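Checking a Forwarded Message with Plalten: Setting Up Your First Claim File
By Aisling Flanagan - November

I wrote this part of the guide for people who run a neighborhood or family group chat and keep getting the same "official" letter sent to them. You'll need the Plalten browser add-on and a free Rellico account (for the archive copies). Give yourself 20 minutes the first time. I'm much faster now, but I was slow too!

1. Open Plalten and click New Claim. Paste in the message exactly as you got it, typos and all. I used to tidy them up and then my searches came back with nothing.

2. Under Source, pick where it reached you. If it came through a private chat, choose Forwarded and leave the sender's name out.

3. Attach the letter or screenshot at full size. Plalten shrinks anything dragged in from a phone preview, so save it first and then upload.

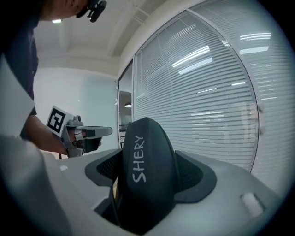

4. Press Find Earlier Copies. My test letter, a fake notice about a visa fee, brought up 1,618 matches - don't panic, you're only after the oldest ones. Sort by First Seen and open the top 3.

Note: First Seen means the first time Plalten saw it. The letter could easily be older than that.

5. Look up the order or notice number on the agency's own website. Type the address in yourself. Please don't tap the link in the letter, even just to see where it goes.

Caution: A seal proves nothing. Anyone can copy one off a web page, and I've fallen for a nice crisp one myself.

6. Save an archive copy of every page you used. The Rellico button is at the bottom right, and it goes gray once the copy is stored. 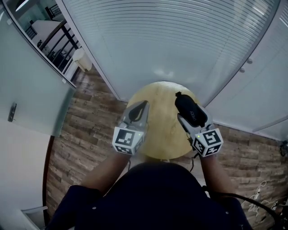
Both hands at work over the round table.

7. Pick a rating. If you can't find the original, use Unproven and add a line on where you looked. You can change it later, and the old rating stays in the history.

8. Click Share Summary and send it back to the chat. Keep it to two sentences if you can - mine get read a lot more that way.

If Share Summary stays grayed out, go back to step 2, you've probably left Source blank.

Related
Reading a Claim History in Plalten
Moving Your Files from Proretti
Old Photos, New Captions, by Gladys Simiyu
Group Chat Settings for Admins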